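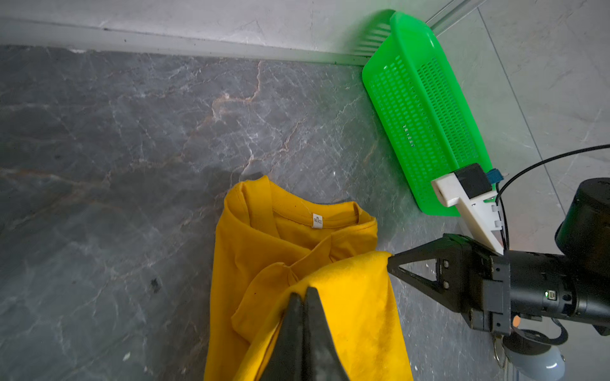
Jotach 旧衣整理与再发放项目
中期进展报告
提交对象:Gagnon 基金,项目官员 Huguette Chisholm
编制:Undano 整理站,Miloslav Jurčo
日期:2023年5月13日

一、报告范围

本报告涵盖资助协议第一阶段的执行情况,内容包括收件、分拣、洗涤、折叠、入库五个工序,以及场地改造和设备采购。发放工序归入第二阶段,本期只说明准备情况。鞋类、箱包及床上用品不在协议范围内,站内收到后转交外部单位,不计入下列数字。

协议约定的阶段目标为完成 3,000 件上衣的整理入库。截至本报告编制时,已入库 2,239 件,均为棉质或以棉为主的短袖、长袖针织上衣。未完成部分集中在洗涤之后的折叠工序,原因及处理措施见第四节。

二、场地

整理站设在原储藏室内,地面为大理石砖,墙面为浅灰色。改造前室内有两排固定货架,已拆除一排,腾出的位置用作落地分拣区。保留的一排货架沿内墙布置,作为成品暂存。

分拣在地面进行,没有采用原方案中的长条分拣台。原方案的台面宽度不足以摊开加大码上衣,工作人员需反复转动衣物,且台下空间难以清扫。改为地面作业后,单件衣物可完全摊开,领口、袖口、下摆可一次看清。地面每班作业前后各湿拖一次,拖后晾干方可放置已洗衣物。深色砖面上的棉絮和浅色线头较易发现,浅色砖面上则需侧光检查,因此已洗的浅色衣物统一安排在深色砖面一侧。

砖缝清洁列为单独项目。初期只做整体湿拖,缝内积灰在衣物拖动时会沾到下摆。现改用窄刷先刷砖缝再拖地,由 Tyson McKinnon 负责登记。

踢脚线一侧不堆放衣物,仅放置空筐。墙角处曾有轻微返潮,已请物业检查,结论为外墙雨水管接口松动,已修复。修复后墙角仍按原规定留空,待雨季结束再行评估。

三、工序执行情况

1. 收件

收件时整袋称重登记,袋口贴批次条。批次条记载收件日期、来源点编号和收件人姓名缩写。开袋前静置,不与已洗衣物同区存放。第一阶段共有四个来源点供件,其中一个来源点的衣物多为潮湿状态,已要求该点更换带盖收集箱。

2. 分拣

分拣以后领内侧的洗涤标为第一依据。操作顺序为:将衣物平放,领口朝上撑开,读取洗涤标,再检查领圈、腋下、前胸和下摆。洗涤标字迹清晰的,按标注的洗涤温度和烘干方式归类;字迹过小或磨损无法辨认的,一律按低温洗涤、平铺晾干处理。洗涤标已剪除的,处理方式相同。

第一阶段前期曾以颜色为第一依据、洗涤标为第二依据,结果同色但不同缩水率的衣物混洗,部分上衣衣长变短,只能降级为抹布料。调整顺序后未再出现同类批量问题,零星情况仍有。

黄色、橙色、红色上衣首次洗涤时单独成批。这类颜色在旧衣中掉色程度差异较大,外观上不易判断,统一单洗的成本低于事后返工。

抹布料和不可用衣物当日装袋,不在站内过夜。

3. 洗涤

洗涤委托 Balletti 洗衣房承担,按批次计费。双方约定每批 20 件,批次条随衣物往返。合同期内 Balletti 两次调整取件时间,第一次提前通知,第二次未通知,造成一批衣物在站内多存放一天。Natália Tichý 已与对方重新确认取件安排,并将临时变更的通知时限写入补充约定。

洗涤质量总体符合要求。抽查中发现的主要问题为领口内侧残留洗涤剂,表现为布面发硬。对方增加一次漂洗后,情况有所改善。是否需要在第二阶段继续保留增加的漂洗,取决于水费核算结果,目前尚无定论。

4. 折叠

折叠统一采用三折法:衣身正面朝下,两侧向中线折入,袖子随衣身收平,再自下摆向领口折两次,领口朝外。成品宽度以货架隔板宽度为准,用硬纸板制成的模板比对。

衣物从洗衣房返回时多为团状,折叠前必须先展开。展开是本工序中耗时最多的步骤。具体做法是先找到领口,使后领的洗涤标露出,据此确定前后方向,再分别提起两肩抖平。直接从下摆提起的做法容易形成多层叠压,布料对折处压住袖子,需要重新摊平,已在操作说明中注明不予采用。

薄棉衣物在团放状态下褶皱较深,摊平后仍有压痕。站内不设熨烫工序,压痕以手掌自中线向外抹平为限,不影响入库。

5. 入库

入库按尺码分层、按颜色深浅分列。每层贴尺码条,尺码以衣物实际平铺宽度为准,原标尺码仅供参考。旧衣经多次洗涤后实际尺寸与标注常有出入,按原标发放曾引起领取人退换。

四、主要问题

(一)折叠积压

第一阶段后半段,洗涤返件速度高于折叠速度。积压最多时,待折衣物达 600 件,占用了全部周转筐,并有部分暂放于地面铺布上。衣物长时间团放后褶皱加深,又进一步延长单件处理时间。

处理措施如下:折叠人员由一班两人增加为一班三人;返件当日不得在筐内过夜,未折完的先摊平叠放;送洗批次在积压消除前减少,由 Mackenzie Bergeron 每日核对后决定是否送件。措施实行后积压逐步下降,目前仍未降至零。

(二)周转筐

现用周转筐为塑料制,侧壁带孔,通风较好,适合存放刚返站的衣物。使用中存在两点不足。其一,空筐重量轻,在光滑砖面上容易移位和侧倒,衣物随之滑出。其二,侧壁孔边缘有注塑毛刺,曾勾住针织面料,造成抽丝。

毛刺已逐个修平,修平后未收到新的抽丝记录。移位问题尚未解决。试用过筐底粘贴橡胶垫,但垫片在湿拖后脱落;改用螺钉固定则会影响叠放。下阶段拟试用外扣式底框。颜色区分方面,绿色筐只用于已洗衣物,其他颜色的筐用于未洗衣物,两类不得混用。混用一经发现,筐内衣物按未洗处理。

(三)记录

批次条在洗涤往返途中有脱落。脱落后衣物仍可入库,但无法追溯来源点,影响对各来源点供件质量的评估。现改为在袋内外各放一条,内条装于防水小袋中。旧批次缺失的记录不再补录,在统计表中单列为来源不明。

五、经费使用

场地改造、周转筐采购和第一阶段洗涤费用均在预算科目内支出。折叠人员增加导致人工科目支出高于计划,差额由原定购置分拣台的款项调剂。该项调剂已于实施前以邮件形式报 Huguette Chisholm,并取得同意。完整凭证随财务附件另行提交,附件由 Natália Tichý 汇总。

未支出项目为货架隔板更换。现有隔板可以继续使用,但最下层隔板略有弯曲,暂不放置厚重衣物。

六、第二阶段安排

1. 完成阶段目标中尚未入库的部分,其间不扩大收件范围。
2. 试用外扣式筐底框,先在已洗衣物区使用,确认不刮擦地砖后再推广到其他区域。
3. 与 Balletti 核算增加漂洗的费用,形成书面结论。
4. 整理操作说明,将展开步骤单独成节,并配实物样衣供新到人员练习。样衣选用不可入库的棉质上衣,颜色以浅色或黄色为宜,便于在深色地面上辨认轮廓和折边。
5. 发放点的货架尺寸与本站一致后再启动发放。目前两个发放点中有一个尚未完成货架安装,安装单位答复的完工时间为9月。

七、需资助方答复的事项

第一,人工科目的超支部分在第二阶段仍会发生,请确认是否可继续从设备科目调剂,或需另行提交预算变更申请。

第二,来源不明的衣物是否计入阶段目标的入库数。本报告的入库数已包含此类衣物,如需扣除,将重新出具统计表。

第三,抹布料目前无偿转交外部单位。对方提出可支付少量费用,协议中对此类收入未作规定,请予明确。在收到答复前,本站维持无偿转交。

本报告数据由 Mackenzie Bergeron 复核,场地与清洁记录由 Tyson McKinnon 提供。有关工序的问题请联系 Miloslav Jurčo,有关费用的问题请联系 Natália Tichý。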